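The plates are finally unpacked

I have been waiting to write this post since October, and now that the last box is flat in the recycling I can hardly type fast enough. The plates are out! All of them, every single one, out of the newspaper and onto an actual shelf where I can look at them while the kettle boils.

If you've been reading for a while you'll remember that we moved to the top end of Feltasby with far too much crockery and a kitchen with exactly one decent cupboard. The everyday stuff got unpacked in the first week (mugs, cereal bowls, the ugly blue jug I refuse to part with) and everything else went into the spare room under a sheet. I told myself it would be a fortnight. You know how that goes.

What got me moving was lunch. Pauline Pilkington from over the road had asked herself around, which I love in a neighbour, and she was bringing Yen-ting Chiang and the two of them eat like footballers. I had four dinner plates, one of them chipped. So on Saturday morning I put the radio on, took the bread knife to the packing tape and got stuck in.

I'd forgotten how lovely it is to open boxes you packed yourself. It's like getting presents from somebody who knows your taste perfectly. My grandmother's gravy boat was in the first one, stuffed with tea towels. The second was all baking dishes, and a note in my own handwriting that said "HEAVY, don't be a hero", which I had obviously ignored when I carried it up the stairs. And then, in the third, the plates I bought from the seconds shelf at Krishnan, back when I was still living in Hetport and had no business buying dinnerware at all.

They came home on the tram in my lap, 24 of them over several trips. I paid full price for none of them. The woman at the till used to put aside the ones she thought I'd like, and she was right nearly every time, except for a batch in a sort of mustardy green that I gave to my brother. 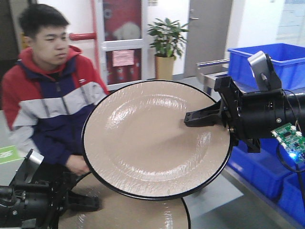

Glaze is the thing I could talk about until you all left the room. For years I thought I was a plain white plate person, because that's what the cookbooks use and it's what Mum had, and I was so wrong. Food looks warmer on a bit of colour. Roast pumpkin on white looks like a hospital tray; put it on a sandy beige and suddenly it's dinner. And I'm mad about surface as well as colour. Give me something like that beige-tan glaze with the ripple all over it, where tipping the plate up sends a curve of light across the well, and then finish it with a thin black rim so the whole thing looks as if it's been drawn in ink. I'd eat toast off that every day and feel like I was at a restaurant.

The rim matters more than people think. A dark edge gives your eye somewhere to stop, so even a messy heap of pasta looks deliberate. It's very kind to cooks like me who can't plate up to save themselves. My friend Tõnu Mägi, who cooked in a pub kitchen for years, reckons the shape of the well matters more than anything on top of it, and he's got a point. Too deep and your steak sits at an angle. Too flat and the gravy heads for the tablecloth. A shallow dip in the middle is what you want for most dinners, and you can save the proper bowls for soup.

Right, storage, because that's what three of you wrote in to ask about after the last kitchen post.

I measured first this time. The cupboard shelf is 37 centimetres deep, which sounds generous until you try to put two stacks of dinner plates one behind the other and find the door won't close. The plates I use most are 265 millimetres across, so it's one row and that's your lot. I moved the glasses down to the old dresser and gave the plates the whole middle shelf, at a height where I can lift a stack without going up on my toes. My shoulders are grateful already.

The stacks are short now. I used to pile them as high as they'd go and then wonder why I only ever used the top two. Dinner plates on the left, side plates next to them, and the big serving platters standing up on their edges in a rack that used to hold vinyl records. (Yes, the good record rack. No, I haven't told anyone in the house yet, so if you're reading this, darling, the records are in the hall.)

Between the nice ones I've put circles of felt. You can buy them ready cut, but I did mine from a grey blanket that had shrunk in the wash, drawing around a side plate with tailor's chalk. It took most of an episode of something and used up the blanket. The foot ring underneath a stoneware plate is often left unglazed and it can be surprisingly rough, so if you slide one across another you'll hear it, and your teeth will hate you. Run a finger around the underside of yours and see. A few of mine got a gentle rub with wet-and-dry sandpaper at the sink, and they're much better neighbours now.

Washing up was the big job. Newspaper ink gets everywhere! I filled the sink three times and the water went the colour of a wet road. Kwok-wai Leung, who was meant to be fixing the back gate, came in for a glass of water and ended up drying the lot with a tea towel over each shoulder, and he was so much faster than me that I made him a sandwich and kept him on. The gate is still broken. I regret nothing.

For the grey scratchy marks that cutlery leaves behind, I used a paste of bicarb and water and a soft cloth. Go gently and rinse well, and try it on the back of the plate before you do the front. It lifted nearly everything. One plate has a stubborn squiggle in the middle that looks a bit like a duck, and I've decided the duck can stay.

Lunch was a triumph, by the way. We had a big tray of chicken with lemons, a potato salad with too much dill (there's no such thing) and a pavlova that collapsed on one side and got turned around to face the wall. Pauline picked up her plate before the food had even landed on it and turned it over to look for a maker's mark, and I knew then that we were going to be friends for a long time. Yen-ting asked where the green ones had gone. I've messaged my brother and he says he's using them under his pot plants, so they're lost to us.

There's a market at Karuvbridge coming up that's supposed to have a good pottery row, and I've promised I'm only going for the company. Tsung-han Kuo is driving and has a very large boot. I do need a couple of small bowls for olives, and there's a gap at the end of the shelf that would take a butter dish if it wasn't too wide.

If you've got a clever way of keeping lids with their casserole dishes, please leave it in the comments. That's the next box.

Posted 5/31/21 in Kitchen, Home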